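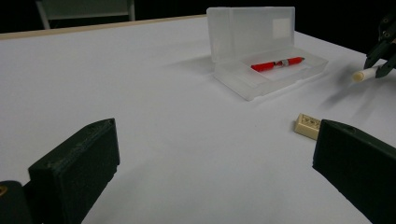

*Pencil case, lid up, pen in. Marker or glue stick on its way, eraser still to go.*

Monday, late, tea gone cold. Quick one before I forget what I changed.

So the pencil case task. Two hand-held grippers, one person, pack the case, shut the lid. We record it, we train on it, the arms have a go. Simple enough on paper and it has eaten most of my April.

The bit that's been killing us is time sync. Each gripper has its own camera and its own clock and they drift. Not by much. But when the left hand is holding a tray still and the right hand is putting something in it, 35 milliseconds of slop means the policy learns that the tray moves *after* the pen lands. Then you run it and the left arm does this little late flinch. Every time. I spent two days blaming the smoothing filter (sorry, smoothing filter).

Grímur spotted it in the end. He'd plotted both wrist speeds on one axis and the bumps didn't line up when the hands tapped together at the start of the take. We do that tap for exactly this purpose! The script was reading it from the left stream only and assuming the right one matched. My script. Written by me, with a comment saying "fix later".

Fixed now. What it does:

- finds the tap in both streams, seperately
- shifts the right one to match the left
- looks for a second tap at the end and stretches the bit in between
- throws the take out if the stretch looks silly

That last one threw out more than I'd like. We had 2000 takes, we're left with 1590. Nomvula wasn't thrilled as she did a lot of those by hand, and her wrist has opinions. I've kept the rejects in a folder in case the end tap was just missed and not wrong. Haven't looked. Will look.

Second thing, the lid. Clear-ish plastic is horrible. The old segmenter in Kesent (our in-house labelling thing, for anyone new) gets the base tray most of the time and then treats the open lid as table, or as a bit of the tray, or as a hole in the world. Depth is no help either. White table behind frosted plastic, what's it supposed to do.

I tried:

1. More labels. 500 extra frames, done by Elínborg over a weekend, hero. Helped a bit when the lid's upright, did nothing when it's halfway down.
2. Predicting the hinge line and one angle instead of a mask. Much better. A lid is one number really, if you know where the hinge is.
3. Asking Valdemar, who said I should have done 2 first.

So we're on 2. The planner takes the angle directly now, and it won't start a place move unless the lid reads as open. Before that it would cheerfully try to put a pen through it.

Still broken: eraser. Small, pale, on a white table, and half the time one of the fingers is in front of it from that wrist camera. The tracker loses it, finds it again, gives it a new ID, and the planner thinks there are two erasers and goes hunting for the other one. I've put in a rule where an object that vanishes behind a finger keeps its last position till the finger moves off. Ugly. Works on replays. Not tried it on the arms yet, the Tabrizi branch is frozen till Liliana's done her timing runs and I'm not brave enough to ask.

Also the replay viewer now shows both wrist views side by side, and you can scrub them togther. Should have built that in week one. If you pull the latest you'll need to delete your cache folder or it shows the old offsets, and you'll think I've fixed nothing.

Next: eraser rule on the arms, the reject folder, and someone needs to write down which way round the pen goes in, because the takes don't agree and the policy sort of hovers.

Right. Bed. More when the branch opens.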